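Padded folding chairs as a bag drop: seat fabric wear
Forum: Furniture and Fittings > Seating

kvoss
Joined: October
Posts: 80

We have four padded folding armchairs from Tuvico in a shared workroom with a concrete floor. People put their bags on them all day. The maker quotes 3,000 rub cycles for the cover, which seems low to me. Does a backpack do more damage than a person sitting? I am mostly concerned with the front edge of the seat, where the quilting is stitched down.
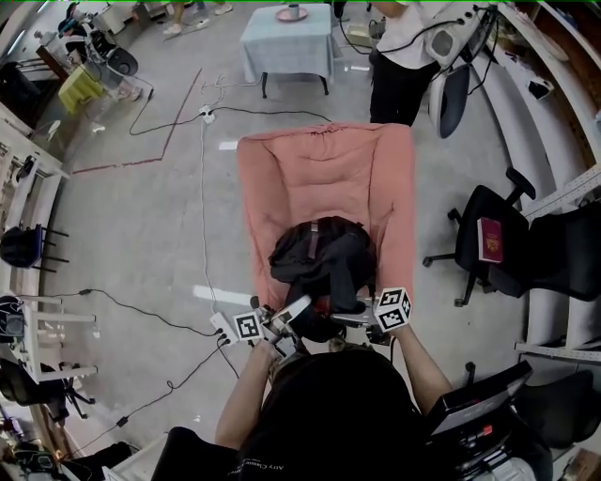
Abrasion figures for upholstery assume flat, even contact. A bag dragged off a seat loads a short length of seam and little else. With a black backpack lying on puffy pink quilting like that, I would check two things: dye transfer from the bag, and grit on its underside. A pale salmon cover will show both long before the thread fails.

Texier_T

Disagree on the dye. We ran the same type of chair at Clulstead and never had transfer from synthetic bags, only from new denim. Buckles were the problem. One pulled a loop in the quilting and it ran the full width of the channel.

ed.umali

What does the cover weigh? Tuvico lists 648 g for the replacement, fabric only. At that weight I would not bother with a protector. Buy a spare cover and swap it.

Texier_T

A spare does nothing for the foam. Foam at the front edge compresses first.

ed.umali

From a backpack? No. From people sitting on the edge, yes.

colette_r

Hooks on the wall. Mallet sells a rail for this. Chairs are for sitting on.

kvoss

No free wall. I will order one spare cover and check the seam again in a month.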